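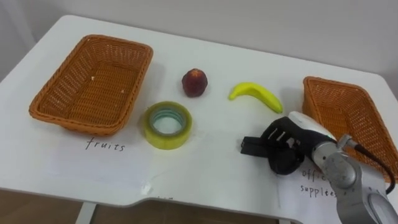
Cesta rectangular de mimbre, vacía y con el borde trenzado.

Cómo limpiar y cuidar las cestas de mimbre

Por Edit Somogyi
30 de junio de 2025

En mi casa hay cestas por todas partes, lo reconozco. Hay una para el pan, otra para las pinzas de la ropa, dos que heredé de mi suegra y que todavía huelen un poquito a nuez cuando llueve, y una grande en la entrada donde acaba todo lo que no tiene sitio. Durante años las limpié sacudiéndolas por la ventana y poco más, hasta que en marzo se me partió el asa de la del pan en plena comida y me puse por fin a aprender cómo se cuidan. Desde entonces le dedico una mañana al cambio de estación, con la radio puesta, y le he cogido tanto gusto que ya me traen cestas las vecinas.

Lo que viene a continuación sirve para mimbre natural o barnizado. Si la cesta es de papel trenzado o de cuerda (hay muchas que lo parecen y no lo son), saltaos los pasos con agua y quedaos solo con el cepillo.

Qué necesitáis

Un cepillo de cerdas suaves o una brocha de pintor que esté limpia
Un pincel pequeño o un cepillo de dientes viejo
Dos paños de algodón que no suelten pelusa
Jabón neutro, del de lavar jerséis de lana
Un barreño con 2 litros de agua tibia
Lija fina, de grano 400
Aceite de linaza, solo para el mimbre sin barnizar
Una aspiradora con la boquilla de cepillo, si tenéis

Paso 1. Vaciar y sacudir

Vaciad la cesta del todo, quitadle el forro si lo lleva y dadle la vuelta encima de un periódico. Unas palmadas en el fondo, con la mano abierta y sin miedo, sueltan más migas de las que una quisiera ver. Luego ponedla otra vez derecha sobre una mesa con buena luz y miradla despacio por dentro, que los restos pequeños se agarran al tejido y a simple vista pasan desapercibidos. En las cestas de fruta fijaos bien en las esquinas: ahí se quedan los rabitos de las cerezas, las pielecitas secas de la cebolla y alguna pegatina de plátano.

Paso 2. El polvo, siempre en seco

Aquí es donde yo me equivocaba. Si mojáis una cesta con polvo, el polvo se hace barro finito y se mete entre las varas, y después no hay manera. Primero se cepilla en seco, siguiendo la dirección del trenzado, de arriba abajo, y se termina con la aspiradora a poca potencia. Para el borde, que suele ser la parte más apretada, va de maravilla el pincel pequeño. Tardaréis un rato, pero es un trabajo agradecido y se puede hacer sentada.

Paso 3. El lavado

Echad una cucharadita de jabón en el agua tibia y removed con la mano hasta que haga un poco de espuma. Mojad el paño, escurridlo muy bien — tiene que quedar húmedo, nada de chorrear — y pasadlo por dentro y por fuera. Para las manchas pegadas usad el cepillo de dientes con movimientos cortos. Después repasad con el otro paño, mojado solo en agua clara y bien escurrido también.

Mi amiga Veronika Kozma mete las suyas enteras en la bañera y asegura que no les pasa nada. Las suyas son de mimbre sin barnizar y bastante rústicas, y es verdad que están estupendas. Yo con las barnizadas no me atrevo: el agua entra por cualquier grieta del barniz y lo levanta en escamas.

Paso 4. Secar con calma

A la sombra y con corriente de aire. Ni radiador, ni secador, ni sol de mediodía, por mucha prisa que tengáis. Apoyad la cesta de lado sobre dos listones o sobre la rejilla del horno, para que el aire pase también por debajo, y cambiadla de postura un par de veces. Dejadla así hasta el día siguiente. Si al pasar la mano por la base la notáis fresca, todavía le falta. 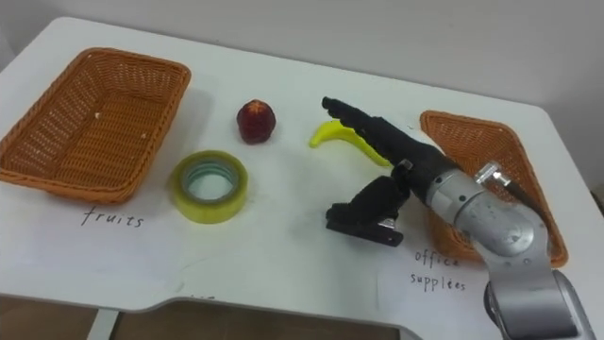 Mientras se seca una tanda suelo aprovechar para decidir qué va a ir en cada cesta, que parece una tontería y a mí me ha ahorrado muchas discusiones en la cocina. La fruta va en las anchas y bajas, en una sola capa si cabe. Las patatas y las cebollas, cada cosa en su cesta y lejos una de otra, en un rincón oscuro. Para el pan prefiero una con paño de lino dentro, que se lava cada semana y protege el tejido de la harina. Y si en casa sois varios y cada uno guarda las cosas donde le parece, unas etiquetas a mano resuelven mucho.

Paso 5. Puntas y astillas

Con la cesta ya seca, pasad la yema de los dedos por todo el borde. Donde pinche, lijad con suavidad en el sentido de la vara. Las puntas que sobresalen se cortan al ras con unas tijeras buenas, pero mirad antes que no sean las que sujetan el remate (yo corté una de esas y tuve que pasarme la tarde entera recomponiéndolo con hilo encerado).

Paso 6. Un poco de aceite

Solo para el mimbre natural, y solo una vez al año. Poned unas gotas de aceite de linaza en un paño y frotad hasta que la fibra coja un brillo apagado. Esperad un cuarto de hora, retirad el sobrante con un paño limpio y dejad la cesta al aire un par de días antes de volver a usarla. Las que vayan a tocar comida yo las dejo sin aceite y les pongo un forro. Ah, y una cosa importante: los paños con linaza se extienden al aire libre hasta que estén secos del todo, nunca hechos una bola en un cubo, que pueden llegar a prenderse solos.

Si aparece moho

Sacad la cesta al balcón y cepilladla en seco con una mascarilla puesta. Después mezclad vinagre blanco y agua a partes iguales, pasad un paño apenas húmedo por la zona manchada y secad como en el paso 4. Probad primero en la parte de abajo, por si cambia el color. Cuando el moho ha entrado muy adentro y el olor vuelve a los pocos días, esa cesta ya no la uso para comida, aunque para las macetas del patio todavía tiene vida por delante.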